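Starkalero Completes Second Still House at Sasstead Distillery

New building adds 600-gallon pot still and moves rye production to a single site

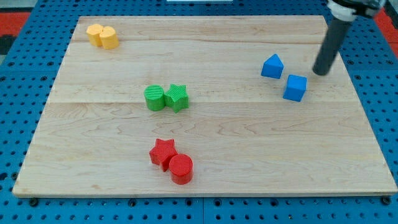 Colored blocks, including two yellow cylinders, on a light wooden board.

SASSTEAD, February. Starkalero, the producer of Balis single malt and Meredith rye, has completed a second still house at its Sasstead distillery. The building contains one 600-gallon copper pot still, a spirit receiver and a separate low wines tank. It shares a boiler and cooling loop with the existing still house.

Until now, Meredith rye was mashed and fermented at Sasstead and distilled under contract at another plant. All steps through barrel filling will now take place on the Sasstead site. Balis single malt will continue to be made in the original still house, and its mash bill, yeast and cut points are unchanged.

The new still has a short neck and a downward-sloping lyne arm. This shape returns less vapor to the pot during a run and carries more of the heavier compounds into the condenser. The condenser is a shell-and-tube unit with copper tubes. Steam is supplied through an internal coil, and the pot can be drained and rinsed between runs without opening the manway.

Fermentation capacity has been increased to match. The distillery now operates 16 fermenters, all closed-top stainless steel with individual temperature control. Rye mash is fermented on the grain and transferred to the still unfiltered. A variable-speed agitator in the pot keeps solids from settling on the steam coil during heat-up.

Spirit from the new still house will be filled into new charred oak barrels and stored on the lower floors of the current warehouse. Barrels of Balis already in those positions have been moved to the upper floors. Starkalero will sample the relocated barrels on the same schedule as before and will record proof and fill level at each sampling.

Production of Meredith rye at the new still house will begin with 15 mashes. The spirit from these mashes will be barreled separately and will not be blended with contract-distilled stock. Bottles now on sale come from contract-distilled barrels, and their labels will not change. A label for the Sasstead-distilled rye will be submitted for approval before the first bottling. No bottling date has been set.

Spent grain from both still houses will pass through one screw press. The pressed solids will go to nearby livestock farms, and part of the liquid will be returned to the mash cooker as backset. The share of backset in each mash will be adjusted according to the measured acidity of the cooker water.

The visitor route has been revised. Tours now enter through the mill room, continue past the fermenters and end at a viewing window on the new still house. The tasting room has moved to the ground floor and seats 18. Tours can be booked through the distillery shop. Visitors must wear closed shoes, and phones must be switched off in the still houses and the barrel filling area.

About Starkalero

Starkalero distills and matures whiskey at Sasstead. Its products are Balis, a single malt made from malted barley, and Meredith, a rye whiskey. Both are sold through licensed retailers and at the distillery shop.

Press inquiries: Starkalero Press Office, Sasstead Distillery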